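**Progress report to the Valderrama Fund, April**
Etbridge Reuse Room, sorting and redistribution of small household goods
Prepared by Colette Deschamps

This report covers the second quarter of the grant. It follows the headings the Fund asked for, except that spending comes first, as Clive Hebden requested after the last report.

## Spending

We have spent 30 percent of the equipment line and all of the shelving line. The shelving came in slightly over because the first uprights were too tall for the back room, where the ceiling drops by the boiler cupboard. Cevton took them back and charged a restocking fee, which is on the second page of the attached ledger. The difference was covered from our own funds and we are not asking for it to be moved.

The printing line has not been touched. The new labels are being done on the office printer for now. Jordan Hollis would like to move the unspent amount to replacement bins next quarter and will write separately about this.

## What was done this quarter

The main job was to change how small items are handled after they come in. Until the winter, donations were tipped onto the long table and sorted by whoever was on shift. Clothing and books were dealt with first because they are easy to place, and the small things were pushed to one end. By the close of most sessions there was a heap of brushes, toys, lids, pens and odd parts that went back into a sack and came out again the next time.

We now use a small-goods stream with its own route through the building. Items are put into metal bins as they are unpacked, a few at a time. A bin goes forward when somebody has looked at each thing in it and decided which of the following applies:

- clean and usable, goes to the Plirndale shop
- usable after washing, goes to the sink rack
- part of a set, held on the matching shelf
- not usable, goes to recycling or trash

The matching shelf was Adesuwa Ogunleye's idea and has worked better than I thought it would. Loose pieces stay there for 30 days. Last month it brought together a child's tea set that had arrived in three different bags. It also fills up quickly, and we have had to be strict about clearing it.

## Personal care items

The Fund asked in its comments on our first report how we treat items such as combs and hairbrushes. We have written a short rule, which is taped inside the door of the wash area:

1. Anything with bristles or teeth is treated as used unless it is still in its packaging.
2. Remove hair, then soak in warm soapy water and rinse.
3. Dry bristle side down on the rack overnight.
4. Check again in daylight. Bent or missing bristles mean it is not passed on.
5. Toothbrushes and razors are never passed on.

Keith Bainbridge checked the rule against the one used by the Plirndale shop, which is stricter about wooden handles. We have adopted their wording on that point.

## Toys

Soft and molded toys are now checked for loose parts before anything else. Those with a safe surface are wiped and bagged by size. We stopped sorting them by age, as the packers disagreed too often and the shop was re-sorting them anyway. Toys with batteries go to Keith, who tests them on his own bench. He has a backlog of 25, mostly because of corroded contacts, and expects to clear it before the summer break.

## Condition of the bins

The bins are the part of the equipment that gets the hardest use. We looked them over at the end of the quarter. The sheet metal is sound and the sloping sides are useful, since small things slide down to the floor and can be reached without digging. The surfaces do show wear. Floors are scratched and scuffed, and there is staining on the inner back walls in places.
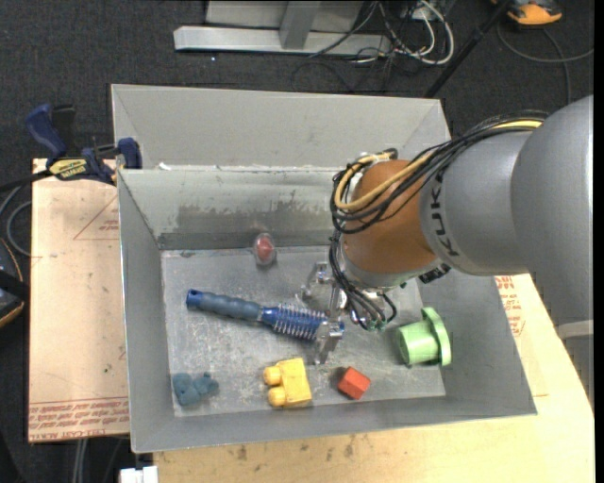
We do not think the marks are a reason to replace anything yet. A scratched floor is harder to wipe clean, though, and for that reason washed goods should not go back into the same bin they came from. Jordan is pricing removable liners. The first sample was too slippery and bunched up at the bottom of the slope, so we are waiting for a heavier one.

Scraps are a small but regular nuisance. Bits of paper and tag end up on the rims and get carried into the next load. Each bin is now brushed out, rim included, at the end of a session.

## Problems

The sink rack is too small. On a busy afternoon it is full by 3 p.m. and items wait in a tub on the floor. A second rack would fit above the first if the shelf bracket were moved.

Collections from the shop were late on 7 occasions. Plirndale has changed its van rota and the last few weeks have been better.

We are also short of people who are willing to do the small goods. It is slow work, and most of those who come in prefer the books. Adesuwa has started pairing new starters with someone experienced for their first two sessions.

## Next quarter

- Fit the second drying rack
- Choose a liner and try it in two bins
- Clear the battery toy backlog
- Write up the sorting rules on one sheet for the wall
- Send the Fund the revised equipment budget

Clive has asked to visit during a sorting session. Afternoons suit us best, and the side entrance should be used while the front steps are being repaired.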